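Lahtinen opens second cigar lounge and tasting room in Prurstead

Prurstead, November 9, 2023 - Lahtinen, the family-owned cigar merchant, has opened a lounge and tasting room on Wostach Street, its second address after the original shop in Usstead. The new premises hold a walk-in humidor, a members' room and a covered terrace with seating for 50 guests.

The opening follows building work which began in September. The humidor is lined with Spanish cedar and stocks cigars from 11 producing regions, among them Nicaragua, Honduras, the Dominican Republic and Cuba. Single sticks are sold alongside full boxes, and staff will cut and light a cigar for any customer who wishes to smoke on the terrace.

"Many of our customers have been travelling to Usstead for years, and a good number of them live on this side of the county," said Lieselotte Lammers, managing director of Lahtinen. "We are pleased to offer them the same stock and the same advice closer to home."

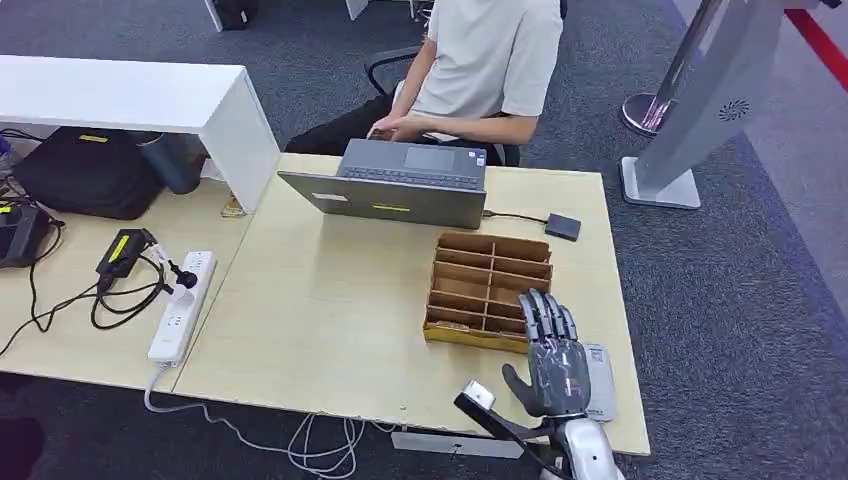
The lounge will be managed by Tshepo Visser, who joined the company as a buyer and has been responsible for its Central American range. He will also lead the tasting evenings, at which guests compare two cigars of the same size from different makers. Coffee and a small selection of rums will be served. Places are limited and must be booked in advance.

"People often ask for a strong cigar when they mean one with plenty of flavour," said Mr Visser. "An evening spent smoking slowly is a good way to find out the difference."

Members may rent a private locker in the humidor, kept at a steady humidity all year round. Locker holders in Usstead may transfer to Prurstead at no charge.

The lounge is open from Tuesday to Saturday, 11 am to 7 pm, with later closing on tasting evenings. Entry is restricted to adults, and proof of age may be requested at the door.

Press enquiries should be addressed to the Lahtinen office in Usstead.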